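Workshop notebook, Purnstead textile room
May, started 9:10

Bed day! I have been looking forward to this one since Hooman Dehghan brought the duvets back from the Kelard storage unit. We have been testing plain white covers for weeks and they are fine, they fold well, they tell you what you need to know about the filling, but they are so dull to look at. Today it was the printed ones, and I got the pink one first.

Notes on the cover itself, before I forget. The weave is tighter than I expected for a kid's print. It takes a crease along the fold and lets go of it again after a shake, which the Magagula cover never did (that one kept its fold lines for days, see Hamidreza's page in the green book). Filling had crept down to the foot end in storage. I took it by the two top corners and shook it out, ten good shakes, then turned it and did the other end. Much better. It still has a thin spot near one of the side seams, and I would like to open that seam and see if a channel has come undone.

I love this print. It is cheerful without being fussy and it hides lint like nothing else we have. Hamidreza Parsa thinks it is too busy for checking flatness by eye and he has a point – I had to run my palm over the whole thing to find the lumps, where on white you just see the shadows. But for sorting out what people do with a bed in real life, a busy cover is great. Things get lost on it, and you have to look properly.

So after the shake-out I went on to the clearing part. The order I want to try from now on: clothes first, then cables, then pillow, then the cover gets pulled straight last. We used to do the pillow first and then had to move it twice.

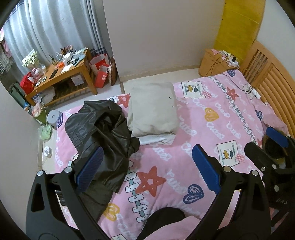
Pink "Cuties" duvet with the leather jacket, power strip and pillow still to clear.

The jacket is the hard one and I enjoyed it the most. Leather does not fold like cloth at all. If you grab it in the middle it slumps to one side and the sleeves go wherever they like. What worked for me: find the collar, lift from there, let the whole thing hang until it stops swinging, then lay it down on its back and bring the sleeves in. Third try came out really neat. Hooman says hang it and be done, and for a wardrobe he is right, but I want a folded version for the shelf boxes too.

Power strip: unplug everything, coil each cable by itself, small loops, tie, then lift. Do not drag it over the cover. The last one we dragged pulled a thread on the Gemavach sample and we never got it flat again.

Pillow goes back at the head end, against the slats. The rounded headboard is so nice to work around, by the way, no sharp corner to catch a sheet on. I would happily swap the square bed for a second one of these.

To do:
Open the side seam on the pink cover and look at the channels.
Ask Hamidreza for the lint roller back.
Weigh the duvet again, tag says 2056 and I don't believe it.
Try the jacket fold with the lining side out.
Label shelf box 470, the old sticker has come off.

Stopped at 12:30 for lunch. Second printed cover after that, the striped one.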